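Studentische Projektgruppe Piner: Ausschreibung von Plätzen für das Praktikumsprojekt »Textilhandhabung mit zweiarmigen Robotern«

Stand: 10. April 2021

Die Projektgruppe Piner vergibt Plätze im Praktikumsprojekt Textilhandhabung. Gegenstand ist das Greifen, Ablegen und Falten formlabiler Objekte in einer Wohnumgebung. Gearbeitet wird mit einer zweiarmigen mobilen Plattform, einer Kopfkamera und je einer Kamera am Handgelenk. Die Bewegungsdaten werden durch Fernsteuerung gewonnen und anschließend für das Training von Greifstrategien aufbereitet.

Kleidungsstücke und Bettwäsche besitzen keine feste Geometrie. Verfahren, die für starre Werkstücke entwickelt wurden, lassen sich nur eingeschränkt übertragen. Hinzu kommt die geringe Arbeitsdistanz der Handgelenkkameras: Im Nahbereich fehlen Textur und Kontur, und die Lage des Objekts muss aus Schattierung und grobem Kantenverlauf geschätzt werden.
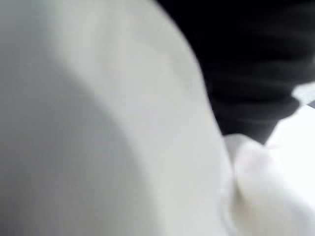
Abb. 1: Handgelenkkamera im Nahbereich, helle gewölbte Fläche vor dunklem Hintergrund, Objekt nicht eindeutig bestimmbar.

Aufgabenbereiche

Datenerhebung: Fernsteuerung der Plattform nach Versuchsplan, Protokollierung der Durchläufe, Kennzeichnung fehlerhafter Sequenzen. Pro Person sind 100 Durchläufe vorgesehen.

Annotation: Segmentierung von Textilien in den Aufnahmen der Kopf- und Handgelenkkameras mit dem Werkzeug Fedoruk. Unscharfe Bereiche sind als solche zu kennzeichnen und nicht zu interpolieren.

Software: Pflege der Schnittstelle Wistby (Python, ROS), Zeitsynchronisation der Kameraströme, Prüfroutinen für unvollständige Datensätze.

Auswertung: Vergleich der Greifversuche nach Material, Ausgangslage und Beleuchtung.

Versuchsumgebung

Die Erhebung findet in der Versuchswohnung Trerkero statt. Für das laufende Projekt wird vorrangig das Schlafzimmer genutzt. Arbeitsfläche ist das Bett; die Textilien werden einzeln oder nebeneinander in ungeordneter Lage darauf platziert. Der Raum ist mit Teppichboden ausgestattet. Das Tageslicht wird nicht konstant gehalten, die Stellung der Vorhänge ist im Protokoll zu vermerken.

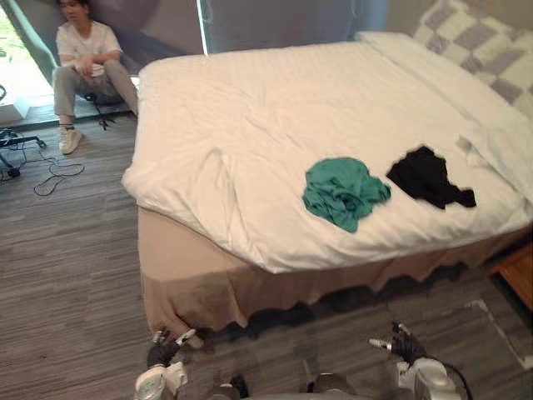 Abb. 2: Kopfkamera, Bett mit zwei zerknitterten Textilien (petrol und schwarz), beide Greifer vor dem Fußende.

Voraussetzungen

Immatrikulation in Robotik, Informatik, Maschinenbau, Mechatronik oder einem verwandten Fach, mindestens drittes Fachsemester. Grundkenntnisse in Python und Linux werden vorausgesetzt. Erfahrung mit ROS oder Bildverarbeitung ist von Vorteil. Die Projektsprache ist Deutsch, die Dokumentation wird auf Englisch geführt.

Vor der ersten Fernsteuerung ist eine Sicherheitsunterweisung zu absolvieren. Sie umfasst Not-Halt, Aufenthalt im Arbeitsraum der Arme und Kabelführung am Boden.

Umfang und Anrechnung

Der Arbeitsaufwand beträgt 80 Stunden, davon 50 in Präsenz und 30 für Annotation und Bericht. Über die Anrechnung als Wahlpflichtleistung entscheidet das jeweilige Prüfungsamt. Das Projekt beginnt im August. Eine Vergütung ist nicht vorgesehen.

Bewerbung

Einzureichen sind ein tabellarischer Lebenslauf, eine aktuelle Leistungsübersicht und eine Darstellung des fachlichen Interesses von höchstens einer Seite. Der gewünschte Aufgabenbereich ist anzugeben, ein Zweitwunsch ist möglich. Die Unterlagen sind als zusammengefasste PDF-Datei über das Bewerbungsformular der Projektgruppe hochzuladen. Unvollständige Bewerbungen werden nicht berücksichtigt.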